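Chapter 9
What Does It Cost to Own the Thing?

In this chapter you'll learn to:
read the energy label on a home appliance
tell the price of buying from the cost of running
work out a simple yearly running cost
ask a shop the awkward questions before you pay

Key words: running cost, rated use, tariff, consumable, standby

A few years back I moved into a flat in Plosammont that had a lovely big window and no fridge. I had just started a new job, my savings were thin, and I wanted something small that would keep milk cold and not much else. So off I went to Plindosier, the appliance shop down by the station, and I did what most of us do. I walked straight to the row of little fridges, looked at the big yellow numbers, and picked the smallest one.

It was a Barka, and it cost $405. Right beside it was a Qiu, much the same size, same colour, same sort of door, for $434. I remember feeling rather pleased with myself as I wheeled the Barka out to the car (a hatchback, with the seats down and the boot tied shut with a dressing gown cord, but that's another story).

Then August came, and with it my first proper power bill, and I sat at the kitchen bench trying to work out what on earth I was using all that electricity on. I hardly owned anything! I had a lamp, a kettle, a laptop and a fridge.

My neighbour Trinity Whitfield came over with her reading glasses and asked to see the label on the fridge. I'd peeled it off and thrown it out, of course. It had looked untidy. We had to go back to the shop and read the one on the floor model, and that was the first time I ever paid attention to the number in the middle, the one with kWh per year printed under it. The Qiu's label said 181. Mine was a good deal higher, and I had walked right past both of them without a glance.

That number is what this chapter is about, along with a few others like it that sit quietly on labels and in the back pages of manuals. You met the sticker price in the last chapter, where we compared shops and talked about sales, bundles and delivery fees. The sticker price is the part you pay once. Everything else you pay a bit at a time, so it's easy to miss. 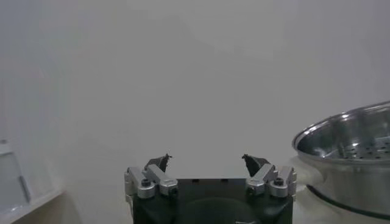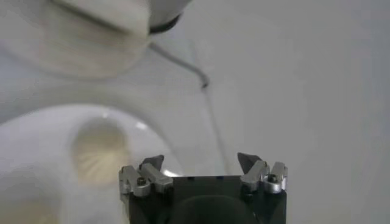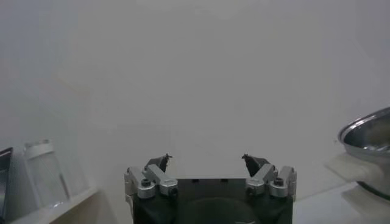
Let's do the sum I should have done in the shop. Take the yearly figure on the label, in kilowatt hours, and multiply it by what your power company charges you for one kilowatt hour. You'll find that charge on your bill, usually called the tariff or the usage rate. The answer is what the appliance should cost you for a year, if you use it the way the testers did.

That last bit matters more than it looks. A fridge is the easy case, because it stays on all day and all night whether you're home or not. Your fridge and the one in the test lab live fairly similar lives, though yours may be jammed up beside the oven, or have a teenager standing in front of it with the door open. A clothes dryer is a harder case. The label assumes a set number of loads, and if you're a household of one with a good clothesline, you might run it twice in winter and never in summer. For you the running cost hardly counts, and the cheaper dryer may well be the better buy.

So please don't finish this chapter thinking that the dearer model always wins. I had a student, Joscha Ackermann, who argued with me about this for most of a term, and he was right to. He'd priced up two portable heaters for his workshop and showed that he would have to use the thing every evening for years before the fancy one paid for itself. He bought the plain one and spent the change on a better extension lead.

Power is the main running cost for most appliances, but there are others. Water filters, vacuum bags, descaling tablets, coffee pods: these are called consumables, and some of them only come from the company that made the machine. We'll get to those in the second section. Repairs and spare parts come after that, then standby power, which is the trickle a machine uses while it's waiting for you to press a button.

Before you read on

Find one appliance at home that still has its energy label, or look up its label online using the model number. Write down the yearly figure. Now find your household's latest power bill and copy out the tariff. Keep both on the same page of your notebook, as you'll need them for the first worked problem.

If you rent and the power is included, ask a friend or a relative for theirs. Ask nicely, people can be a bit shy about bills.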